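# In Praise of the Cleaning Cloth

I gave up paper towels in May, and I've turned into the kind of person who brings up rags at dinner. Sorry to everyone at Lucie Kowalchuk's birthday! But a good cloth, folded twice, does almost everything I ever asked of a roll, and it does it better.

The fold is the part I love most. Fold a cloth in half and in half again and you've got 8 clean faces to work through before it needs a rinse - my aunt Dewanti Hartono taught me that when I was little, and I ignored her for decades. She kept hers in a bowl, always the same bowl, and it traveled around the house with her.
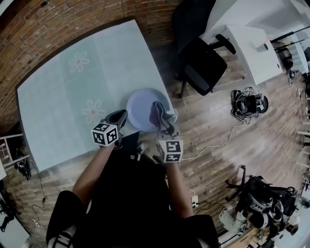 And the bowl matters as much as the cloth. A bucket is too deep and too heavy, and you end up leaving it by the door. A plastic bowl sits right on the table where the crumbs are, weighs next to nothing, and lets you hang the cloth over the rim between rounds (much nicer than fishing around for it). Mine cost $4 and I'd be sad to lose it.

My friend Ileana Rusu thinks I'm overdoing this. She likes spray bottles, she likes the smell, and she says a damp cloth just moves things around. Well, sometimes it does, if you scrub in circles! Wipe in one direction, turn to a fresh face, wipe again. I also think a cheerful table deserves it. If you've picked out something with color or flowers on it, you ought to get to see them, and two minutes with a cloth after lunch is plenty.

I do wash mine hot, in with the towels.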